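O ouvido enterrado de Dradmont

Uma rede de sensores sísmicos instalada no fundo de um vale quer escutar a Terra nos intervalos em que ela parece calada
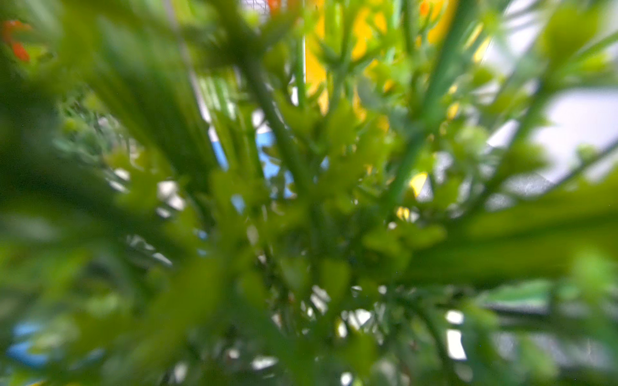 Um zumbido que não para

A Terra vibra o tempo todo. Mesmo sem terremotos, mesmo longe de estradas e de cidades, o chão sobe e desce em movimentos minúsculos, alimentados sobretudo pelas ondas do mar, que batem umas contra as outras e empurram o assoalho oceânico. Durante boa parte do século passado, os sismólogos trataram esse murmúrio como um estorvo, um chiado a filtrar antes de chegar ao sinal que interessava. Hoje há gente que atravessa continentes para gravá-lo, e poucos lugares mostram isso tão bem quanto o vale de Dradmont.

Cheguei lá em fevereiro, às seis e meia da manhã, na carona de uma caminhonete carregada de baterias. Ao volante ia Ngozi Oyelaran, geofísica, que dirige com uma mão e desenha falhas geológicas no ar com a outra. Ela coordena a rede Lockwood, um conjunto de 103 sismômetros enterrados ao longo do vale e nas duas encostas que o fecham. "Pense numa antena parabólica, só que apontada para baixo", me disse na primeira curva. Na segunda já estava corrigindo a própria comparação, porque uma antena aponta para um lugar de cada vez e a rede dela escuta todas as direções juntas.

O princípio é de uma elegância que me fez parar de tomar notas por um minuto. Quando duas estações registram o mesmo ruído de fundo durante tempo suficiente, dá para cruzar os dois registros e extrair deles o tempo que uma onda levaria para ir de uma à outra. É como se um dos sismômetros tivesse virado uma fonte, um pequeno terremoto virtual, sem explosivo e sem espera. Repita a operação para cada par da rede e o resultado é uma malha de trajetos que se cruzam sob o vale. Onde a onda corre depressa, a rocha é rígida; onde ela se atrasa, há sedimento, fratura ou água.

Por que ali

Dradmont fica sobre uma falha antiga, que quase todos os mapas davam por adormecida. O catálogo histórico registra um único abalo forte, em 1624, conhecido pelas cartas de um pároco que descreveu sinos tocando sozinhos e uma fonte que secou por algumas semanas antes de voltar turva. Depois disso, quase nada. O silêncio podia significar que a falha se acomodou ou que está travada, acumulando deformação devagar, e distinguir uma coisa da outra com instrumentos distantes era impossível.

A rede mudou a conversa. Logo nos primeiros meses, os sensores captaram enxames de tremores fracos demais para que alguém os sentisse, a maioria com magnitude bem abaixo de 2. Eles se alinham numa faixa estreita, inclinada para o norte, que ninguém tinha desenhado antes. Oyelaran abriu o gráfico no computador, apoiado no capô da caminhonete, e foi girando o modelo em três dimensões: primeiro uma nuvem confusa de pontos, depois, no ângulo certo, uma lâmina. Confesso que soltei um palavrão de alegria. Ela riu e disse que a reação da equipe tinha sido mais ou menos essa.

Convém não exagerar. Ver uma falha com nitidez está longe de prever quando ela vai se mover, e ninguém no projeto fala em previsão. O que se ganha é uma geometria melhor para os modelos de risco, e geometria conta muito. Uma lâmina inclinada sacode a superfície de modo diferente de um plano vertical, e o lado do vale que fica por cima dela tende a sofrer mais. A vila de Iltitz, justamente, fica por cima.

A parte da água

Se a falha é o motivo oficial da rede, a água é a surpresa, e para mim o capítulo mais bonito. Yakubu Haruna, que estuda aquíferos, entrou no projeto quase pela porta dos fundos. Tinha pedido os dados para calibrar um modelo de recarga e notou que a velocidade das ondas no fundo do vale caía um pouquinho depois das chuvas longas e se recuperava na estiagem. A variação é pequena, uma fração de um por cento, mas aparece todo ano e acompanha o nível dos poços.

A explicação está nos poros. Quando a água preenche os espaços entre os grãos, a pressão dentro deles sobe, o contato entre um grão e outro afrouxa e a rocha fica ligeiramente menos rígida. A onda sente. Haruna pode assim acompanhar o lençol subterrâneo em toda a extensão do vale, inclusive onde não existe poço algum, e separar o que acontece perto da superfície do que acontece mais fundo, já que ondas de frequências diferentes enxergam profundidades diferentes. "Passei anos medindo a água por furos do tamanho de um prato", contou ele, ainda com cara de quem não acredita na própria sorte.

Os dois trabalhos se alimentam. Para saber se uma mudança de velocidade vem da tensão acumulada na falha, é preciso primeiro descontar a chuva. Para confiar na leitura do aquífero, é preciso saber onde a falha desvia o fluxo. Oyelaran e Haruna discutem isso o dia inteiro, às vezes aos gritos, por cima do barulho do motor.

Cavar, nivelar, tampar

O trabalho de campo tem pouco de futurista. Cada sensor, fabricado pela Stalteck, é um cilindro que cabe debaixo do braço e precisa ser enterrado com cuidado, bem nivelado, orientado para o norte e coberto com terra compactada. Qualquer folga estraga o registro. Raiz de árvore também: num dia de vento, o tronco balança, a raiz transmite o movimento e a estação passa horas gravando a árvore. A equipe já mudou 38 pontos de lugar por razões desse tipo. Uma cerca frouxa, uma bomba de irrigação, um cavalo que gostava de se coçar no poste do painel solar.

Trocamos as baterias de cinco estações até o meio da tarde. Na última, perto do riacho, Oyelaran pediu que eu desse um pulo ao lado da tampa e me mostrou a tela: um risco súbito, alto, seguido de uma cauda que se apagava. Três segundos depois o traço tinha voltado ao tremor miúdo de sempre, o mar batendo em alguma costa a centenas de quilômetros dali — e eu quis pular de novo.

A próxima etapa já tem equipamento encomendado. Um cabo de fibra óptica vai descer a encosta norte e funcionar como uma fila contínua de sensores, medindo o estiramento do vidro metro a metro enquanto pulsos de laser o percorrem. Haruna quer que ele passe pelo leito do riacho. Oyelaran prefere a crista, mais perto do ponto em que a lâmina deveria alcançar a superfície. Quando desci da caminhonete, em Iltitz, os dois ainda não tinham chegado a um acordo sobre o traçado.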